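Search this site Enter keywords Go

Keeping the Orchard Record: A Conversation with Daiane Cavalcanti

April 2020

When Daiane Cavalcanti joined the Burkham Fruit Archive, the collection filled two rooms and had no complete list. It consisted of nursery catalogs, planting books, letters between growers, painted plates of apples and plums, and several hundred paper packets whose contents had been recorded in pencil. Today the archive holds 644 cataloged volumes and a growing set of recorded interviews with families who have grown fruit in the Clitholm valley. Ms. Cavalcanti has served as head of collections for most of that period. She spoke with the newsletter by telephone about the history of the archive, the difficulty of naming fruit, and the work that remains.

Ms. Cavalcanti did not set out to work with orchards. She trained as a paper conservator and spent her first years repairing maps and deeds for a county office. "I knew how to flatten a map and how to take tape off a deed," she said. "I did not know one plum from another. When I was hired, I was given a box of nursery catalogs and told that the covers were coming off. That was the whole of my introduction."

The catalogs proved more useful than their condition suggested. Many had been kept by the Cordeiro nursery, which supplied growers in the valley for three generations and closed after its last owner retired. The family marked the margins with prices, frost dates, and remarks on customers. A typical note reads "will not prune, do not replace again." According to Ms. Cavalcanti, those margins are now the most requested part of the collection.

"The printed text tells you what the nursery hoped to sell," she said. "The handwriting tells you what died. Researchers want the second part, and so do growers. We had a man come in who had lost the same row of cherries twice. He found a note about that slope, in very small writing, saying the water sat there all winter."

Asked whether the margins could be relied upon, she was careful. The writers disagreed with one another, she explained, and at least one of them seems to have copied frost dates from a newspaper. The archive therefore records who wrote each note where the hand can be identified, and leaves the matter open where it cannot. Of the 40 Cordeiro catalogs, 23 have been transcribed in full.

Much of the present work concerns names. A single variety may appear in the records under several local titles, and one title may cover several fruits. Nkrumah Sarpong, who manages the archive's name file, joined the conversation for this portion. Mr. Sarpong came to Burkham from a seed library and has spent much of his time there comparing planting books with the painted plates.

"People expect that a name is a fact," Mr. Sarpong said. "In these books it is closer to a habit. A farm calls its early plum the Early, and the next farm does the same, and they are different trees. Then somebody marries into the second farm and brings cuttings along. After that, I have two Earlies in one planting book and no way to tell them apart except by the month they were picked."

The file is kept in a program called Noteo, which the archive adopted when its card drawers could no longer be closed. Mr. Sarpong described the transfer as slow. Each card was typed by hand and checked against its source, and the cards themselves have been retained. He still consults them. "Some of them have a leaf drawn in the corner," he said. "There was no field in the program for a leaf, so I made one."

The plates present a separate problem. They were painted over a long period by different hands, and the colors have shifted. Reds have held fairly well, Ms. Cavalcanti reported, while the greens have gone toward brown and the pale yellows have nearly disappeared. A reader who relies on the plates alone might conclude that the valley grew very little except dark fruit. For that reason the archive does not lend the plates without the written descriptions that belong with them, even for display.

"I had to say no to a very nice hotel over this," she said. "They wanted the plums for the dining room. They did not want the paragraphs."

The recorded interviews began as a side project and now take up a large share of staff time. The archive has completed 30 of them. Most were made in kitchens, with the speaker's own albums and account books on the table. Ms. Cavalcanti said that the first question is always about the person's earliest memory of picking, and that the answers are seldom about fruit. They are about ladders, wasps, an uncle's truck, or being sent home for eating too much. The subject of varieties usually comes up later, often when someone rises to make coffee.

Both staff members spoke about the limits of the collection. The planting books come mainly from larger farms, whose owners had the time and the reason to keep them. Families who worked the harvest and moved on appear as first names in wage lists, or do not appear. The archive has begun to seek out their descendants, and in February it recorded two sisters whose grandparents picked for several of the farms in the books. Ms. Cavalcanti described that session as the longest so far. She declined to summarize it – the sisters have asked to review the transcript first.

The reading room is closed at present and interviews have been suspended. Staff are answering written inquiries and continuing with transcription from home. Mr. Sarpong noted that the remaining catalogs had been scanned in advance for this purpose, with the exception of one volume that will not open flat.

As for her own orchard, Ms. Cavalcanti has one tree. It came with the house, and she has not been able to match it to anything in the file. "It gives a small, sour plum in a good year," she said. "I have asked Nkrumah to look at it. He has given me four names for it so far, and he would like me to wait for another summer."

Contact the Archive | Copyright Burkham Fruit Archive. All rights reserved. | Back to top
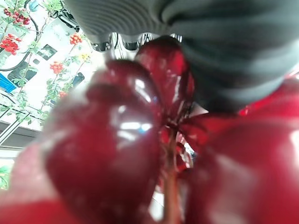 Glossy fruit forms in deep red.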